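Cuaderno del taller de tintes
Viernes, 9 de abril de 2021

Retomo la rubia donde la dejamos. El lote nuevo de Pruitt viene molido más grueso que el anterior y huele más a tierra, no sé si es buena señal. He pesado 299 gramos de algodón (las tiras largas más los dos retales con la costura descosida) y 225 de rubia, que es una barbaridad, ya lo sé, pero quería salir de dudas: si con tanta raíz tampoco sube el color, entonces la culpa no es de la raíz.

Descrudado anoche con carbonato y jabón neutro. El agua salió de color té, y eso que el algodón lo vendían "listo para teñir". Apunto para todos: no nos creamos la etiqueta, se hierve igual. Después alumbre, reposo toda la noche en el cubo con tapa y aclarado rápido por la mañana.

La rubia entró en agua tibia y fui subiendo muy despacio, con el termómetro Otix colgado del asa porque la pinza se ha vuelto a romper. Si se pasa de temperatura salen los marrones y adiós. A media mañana me fui a mover el otro fogón, me despisté y cuando volví ya humeaba más de la cuenta, así que bajé el fuego de golpe. El resultado es un naranja ladrillo bastante plano. Bonito para un cojín, pero para la carta de color Illard necesitamos uno con más rojo dentro, y encima que aguante un estampado oscuro sin que parezca sucio.

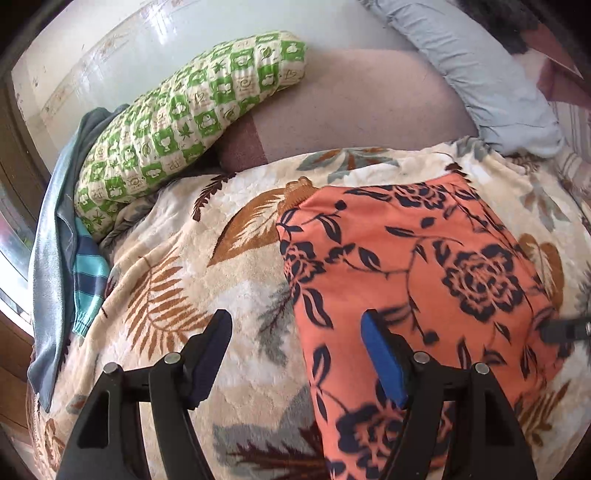
Que no le eche la culpa al fuego, me escriben desde Homthorpe, que con agua tan blanda la rubia se queda siempre en naranja por mucha raíz que le ponga, y que pruebe con una cucharada de tiza en el baño antes de tocar nada más. También que ellos lavan el mordiente con salvado y que la diferencia se nota sobre todo en las zonas lisas.

Pues lo de la tiza me parece lo primero que hay que probar, porque aquí el agua es blandísima (la tetera lleva años sin una gota de cal) y es un cambio barato. Lo del salvado lo dejo para la tanda siguiente: si cambio las dos cosas a la vez luego no sé cuál ha funcionado, y ya nos pasó con la gualda.

Corté tiras del naranja ladrillo y las metí en cinco frascos: agua sola, agua con tiza, vinagre, un poquito de hierro y jabón. El de hierro se fue a un marrón violáceo precioso, me lo quedaría para mí. El de vinagre se aclaró y se puso amarillento. El de jabón soltó bastante tinte, mala cosa. Los otros dos los veo iguales con esta luz, así que los miro otra vez mañana junto a la ventana. 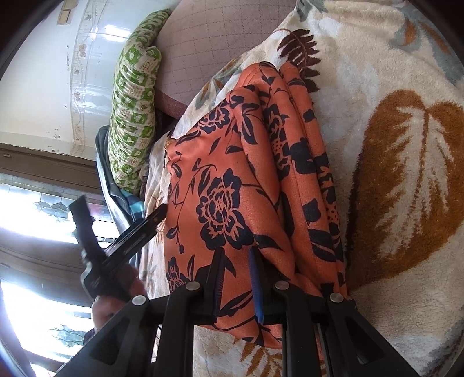
Del estampado llevo tiempo queriendo escribir y siempre acabo hablando de cubos. La pasta de acetato de hierro con goma guar corre demasiado: en cuanto el bloque baja con fuerza se abre el borde y las líneas finas se juntan. La espesé hasta que caía de la cuchara a pegotes y mejoró mucho, aunque entonces se queda en los huecos del bloque y hay que cepillarlo a cada rato. Y hay otra vía que me tienta más, la de las líneas claras sobre una mancha oscura, como los nervios color crema de la hoja grande, marrón y dorada, de la manta. Con reserva de arcilla y goma tendría que salir, pintando primero los nervios a pincel, dejando secar bien y pasando luego el bloque por encima. ¡Y sin pelearme con el borde! Para los motivos de flor seguiría con la pasta, que una flor grande perdona más que un tallo.

El bloque pequeño tiene una esquina astillada. Se puede lijar, pero perderíamos el punto de registro, así que de momento va con cinta de carrocero y una marca a lápiz. Quien lo use, que no lo deje en remojo, por favor.

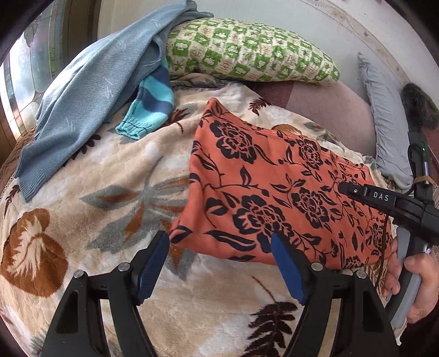
Tela naranja con flores de contorno negro, extendida sobre la manta de hojas.

Solidez a la luz: siete tiras en el cristal del lado sur, tapadas hasta la mitad con cartón y con el nombre del baño escrito por detrás. Se quedan ahí hasta junio y no se tocan, ni siquiera para limpiar el cristal.

Pendiente: comprar tiza (de la de verdad, la de pizarra no vale), arreglar la pinza del termómetro, pedirle a Pruitt que la próxima vez muelan más fino y repetir el baño grande con el fuego al mínimo. El agotado de hoy lo he guardado en el cubo azul; todavía tiene color y se puede meter la lana fina sin calentarlo mucho.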